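Yeison Quintero wants me to believe that handwriting can be taught to adults in 15 minutes a day. I have heard this kind of claim before, usually from someone selling a notebook, and Quintero sells a notebook. It is called Cesilar and it costs 24 dollars.

"You're paying for the order of the exercises," he says when I bring up the price. "The paper is just paper."

He runs the Kumora writing school out of two rooms above a pharmacy, and by his own count 800 people have been through the beginner course. I ask how many still write by hand a year later. He looks out the window for a bit. "I don't follow them home," he says. I ask whether anyone has checked. No one has.

What he does have is a drawer of before-and-after pages. They are impressive, and I tell him so. I also tell him that people who quit in week two don't hand in an "after" page. He laughs at that and agrees, which I did not expect.

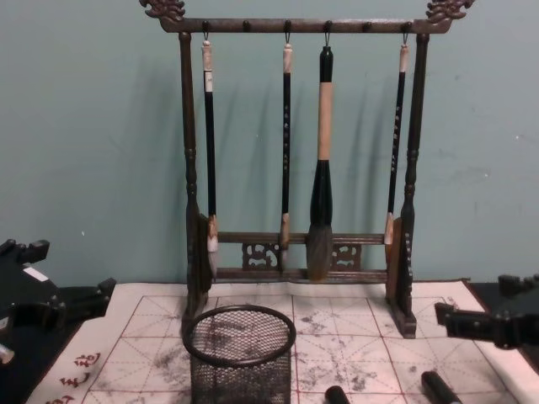
TOOLS AND HABITS

A lot of the trade runs on nice objects: carved racks with dragon heads, gridded practice cloths, brushes on little hooks. Quintero is fond of them and doubts they help. "A good pen fixes maybe the first afternoon," he says. "Then you're back to your own hand."

His colleague Nilton Carhuamaca, who teaches the evening group, is harder on the subject. Carhuamaca is 55 and spent most of his working life filling in shipping forms. He thinks bad handwriting is mostly speed. "Tell a person to write half as fast and you've done most of the course," he says. Then why charge for the rest of it? "Because they won't slow down if it's free."

I push them both on the bigger promises, the ones on the school's flyer about memory and calm. Carhuamaca says he didn't write the flyer. Quintero says students tell him they feel calmer. So do people who take up gardening, I say, or who put their phone in another room.

"Fine," he says. "Then they can garden."

Before I leave he has me copy out a line of lowercase n's, slowly, with a cheap ballpoint. The last few do look better than the first few. I'd want to see them again in May.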